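Tuesday, September 17, 2019
Ziad Azar

Changed the floor covering this morning. The old sheet had gone soft along the folds and the small wheels were catching in it. New brown paper is off the wide roll from Hijazi, the heavier grade. It comes off the roll with a curl and the top edge still waves a little. I left it flat under the spare shelf boards over lunch and it was better afterward, though still not what I would call flat. No tape on the tiles this time – last time it took most of an afternoon to get the residue off the white.

The reason for paper at all, for whoever picks this up after me: the small toys skid on bare tile and we lose them under the bench. On paper they stay more or less where they are put. Glossy ones are also easier to see against brown than against white, the yellow car especially. Matte side up. I had it the other way in April and the overhead lights made a mess of everything.

Bin goes on the right, long side running away from you, no lid. I tried it at the far end first and kept reaching across the toys to get to it.
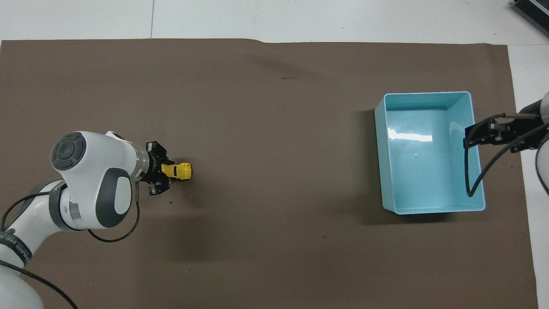

Sorting list for the Grilano box is at 71 items as of this afternoon. The box was supposed to be vehicles only, but whoever packed it at Broltcombe put in blocks, two doll shoes and a bag of loose wheels. I am logging the wheels as one line. If somebody wants them matched to cars, that is a separate job and I would want a day for it.

Cars go in the light blue bin. Anything with a cracked shell or a missing axle goes on the windowsill with a paper tag, and I will go through those on my own time. Please write the tag in pencil, the marker bleeds through and leaves specks on the sheet. There is a dark speck toward the top of the new one already. I have not tried to rub it off, it will only scuff.

Prostotville wants the whole lot done before they send the next shipment, almost 2,000 pieces by their count. At today's pace that will not happen with one sheet of floor. Asked for a second roll and 9 more bins in the same size. The deeper ones do not work, the cars pile up and you cannot see what is at the bottom.

To do:
– trim the right edge of the paper, it runs at a slant
– find the step in the top edge and see if it is a cut or a fold
– seven tags on the windowsill still have no item number
– ask Hijazi if the roll comes wider

Left the sheet down overnight. Walk around it, please.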